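Teaching a Two-Armed Robot to Clear a Table: Project Report

Granmont Robotics Studio, final-year group project
6 shares | 4 comments

Background

Our group worked on the data side of the Mukcombe project. The aim was to gather enough recorded demonstrations for a learned policy to clear up after a meal. We did not write the policy. Our job was to set the table, operate the arms remotely, and check each recording before it went into the training set.

Method

We recorded in the Rosstead lab on Friday afternoons and on any evening we could book. One of us drove the arms while another reset the table and kept the log. Every recording was one attempt at one task, such as picking up a cup or putting scraps in a bag.

Layouts were changed between attempts. If the cup always stood upright in the same spot, the policy would learn the spot. We tipped cups over, moved the containers and spread the food scraps in different ways. Clear plastic was included on purpose, as it was the hardest material for our earlier model to find. 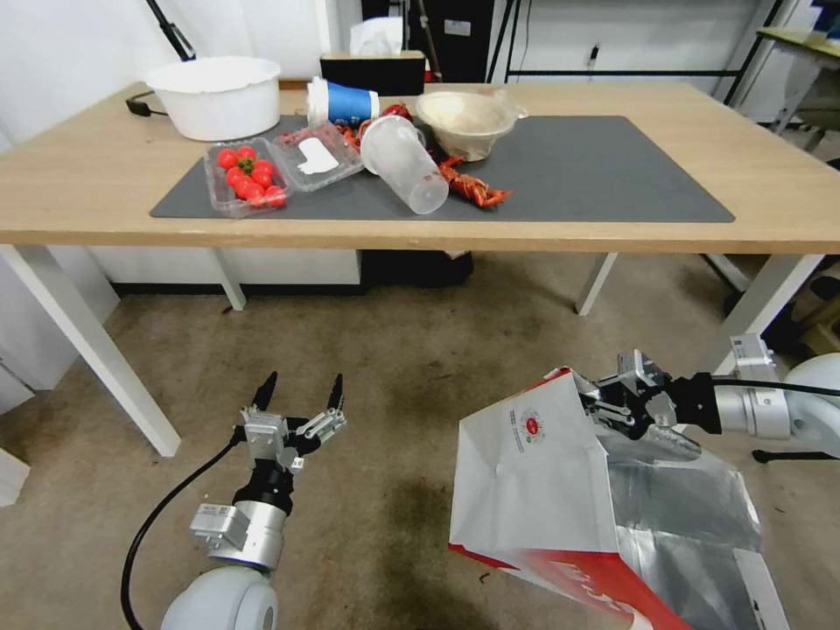
Results

We finished with 2,352 recordings. Another 200 were thrown out, mostly for dropped objects or a camera that had lost sync. The labels were written in Rosales, the annotation tool used by the rest of the lab.

Soft and see-through items took the longest. A paper bag changes shape when it is gripped, and the operator has to judge the opening from the head camera. Crayfish shells were also slow. The pieces are different sizes and they catch on each other, so a grasp aimed at one claw can lift two or three.

Problems

Resetting took more time than recording. We should have photographed the layouts from the start and not relied on written notes, which were hard to follow a week later. Operators also had different habits. One always began with the left arm, and this shows up in the data.

Next steps

The next group should rotate operators more often and add glass and metal dishes.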